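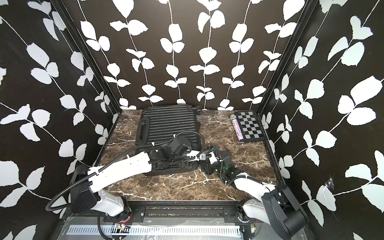 The booth at the Zamia robotics club, with both arms at the suitcase.

Sena Bonsu has a screwdriver behind one ear and is talking before I've got my coat off. It's just gone four, the club has the room until seven, and she would like me to know the left arm has been a pain since lunch.

"Not the arm. The cable on the arm," she says. "Well. The arm a bit."

Zamia is a student robotics club, second-years mostly, a few keen first-years, one PhD student who keeps an eye on them. This term's project is called Kuneo. Two arms, one booth, household stuff to handle. Students drive the arms by hand from a pair of smaller leader arms, the computer records every joint and every camera, and later on a model is trained to have a go by itself. In July they take it to the Tuncer, an inter-uni manipulation challenge with a luggage round in it. Hence the black hard-shell on the floor of the booth.

Sena got into it sideways. She was enrolled in civil, hated it, and followed a flatmate to a sausage sizzle.

"I came for the free snag, to be fair. Remzi had a gripper going on a trestle table, picking up sauce bottles. Dropped most of them. I thought, I could do better than that. I could not do better than that. Took me a whole semester to pick up a sauce bottle."

Remzi Gökçe, who did the sauce bottles, is under the bench at this point and says he heard that. He's in charge of hardware. Bases, brackets, cable ties, the perforated strip along the front that everything used to be bolted to and now only some things are. I ask him what goes wrong most.

"Wiring," he says. "Always wiring. People want it to be the AI. It's a plug that's come half out. You spend an hour on the code, somebody leans on the table, it works again."

He is not a fan of two arms. One arm was plenty of trouble. With two, he says, you get everything that happens with one arm, and then you get them hitting each other.

"The grippers come right up close in the middle. They have to, for a case. One holds, the other one does the job. But whoever's driving the left can't feel where the right is. So you talk. You have to talk the whole time. The quiet ones crash."

So do they pick the drivers for being loud? He thinks about this longer than I expected. "Kind of, yeah."

The drivers this arvo are Safta Surdu on the left and Oğuzhan Güneş on the right. They've been paired since the start of term and have their own language for it. "Park" means stop where you are. "Porch" means the near edge of the floor. There is one for "your wrist is about to hit my wrist" that can't be printed. I stood behind them for a bit and couldn't follow a word.

Safta says the suitcase is the hardest thing they've had in. Harder than cups, harder than folding.

"It's big and it's slippery and it's got ribs," she says. "You think the ribs will help you. They don't, the finger rides up over them. And it's dark, so on the camera you're looking at dark gripper on dark case, good luck. I go by the highlights. If the shine moves, I've moved."

What about the handle?

"Depends how it's lying. If the handle's on my side I'm laughing. Otherwise we have to turn it first, and turning it is a whole other thing. We had a big fight about turning it."

Oğuzhan says it wasn't a big fight. Safta says it was for him.

The fight, as far as I can work out, was about whether to push from the end or from the corner. Oğuzhan wanted the corner, more leverage. Safta wanted the end, because from the corner the thing swings round and the wheels catch the back wall. They asked Şükran Sezer, the PhD student, to rule on it. She told them to record both and see which one the model learned.

"Very annoying answer," Oğuzhan says. "Correct, but annoying."

Şükran has been with the club longest, and she's the one who gets them to write things down. Every attempt is an episode, every episode gets a line in the log, and the log lives in a program called Bitov that a former member wrote and that she would love to replace. Bitov currently says 2772 episodes for the year. She won't let anyone delete the bad ones.

"They want to, of course. You fumble it, you feel silly, you want it gone," she says. "I say leave it, label it. A fumble where you recover is worth more to me than a perfect one. If the arm only ever sees perfect, the first time it slips it has no idea what to do with itself."

And the wallpaper? I mean the booth is pretty loud – black walls with white leaves all over them, and a brown marble floor with veins running through.

"Ah, that was my supervisor's idea and then it was my idea," she says. The coverings get changed. If every recording has the same plain grey wall, the model can get attached to the wall, she says, and then they roll up at a competition hall and it's lost. So the club goes through patterns. Bricks, stripes, a very ugly tartan. The leaves are popular with everyone except Remzi, who says they make him feel like he's stuck in a B&B.

Same thinking with the bits and pieces. The little checkerboard leaning at the back and the purple glitter cylinder next to it, silver cap on, aren't what the drivers are after in this round. The model has to learn to leave them be. Safta reckons the glitter is mean.

"It sparkles at you. You're trying to watch your finger and there's this disco going on behind."

I had a turn, naturally. Sena put me on the left with Oğuzhan on the right and told me to rest the gripper on the case, nothing fancy, just touch it. It's a strange feeling. The leader arm is light, it goes where your hand goes, and then over in the booth this long white thing swings out and does the same. I came down too hard. There was a sort of squeak. "Park," said Oğuzhan, quite gently, and I let go of it, which is apparently the one thing you musn't do.

Everyone was nice about it. It's in Bitov now, labelled.

Sena says they lose people in the first month, always. Students sign up for robots and what they get is an afternoon of moving a box a hand's width and moving it back again. She doesn't try to talk them out of leaving. The ones who stay tend to be patient, or stubborn, and she puts herself down as stubborn.

"Mum asked what I do here and I said I push a suitcase. She said, for a degree? I said no Mum, it's not even for credit."

Would credit help? Şükran has asked the faculty, and the answer so far is maybe next year. She isn't holding her breath. The money's thin too. The club gets a small equipment grant and a share of the bench space, and the rest comes out of a raffle and a trivia night. Remzi has strong feelings about the price of servo motors, which I've left out for space. Up to four spares is what he wants in the box before July. He has two.

The Tuncer luggage round, for anybody wondering, works like this. The case starts flat on the floor at an angle the teams don't get told. The arms have to bring it square, find the handle and lift that end clear. No touching by humans once the clock's going. Last year's round was with a shopping basket and Zamia got through the first heat then went out in the second, when a gripper cable snagged on the frame. Remzi re-routed every cable on both arms after that. They loop round the outside now. He showed me each one. It took a while.

"Ask her about the lid," he says when we're back at the bench, pointing at Sena.

The lid is next. Sena wants them to open the case. Not for the Tuncer, just to do it. One arm steadies, one arm finds the zip or the catch, and up she goes. Şükran thinks it's a term's work by itself. Oğuzhan thinks it's two. Safta has already tried it once when no one was meant to be driving and won't tell me how far she got.

"Far enough," she says.

By twenty to seven the next lot are waiting in the corridor with their bags. Safta and Oğuzhan are squeezing in one more. He's saying porch, porch, porch, she's saying I know, and Sena is down at the front-left base with a torch in her teeth, looking at that cable again.

Zamia takes new members at the start of each semester. No experience needed, closed shoes please, and bring your own screwdriver if you've got one becuase theirs keep walking.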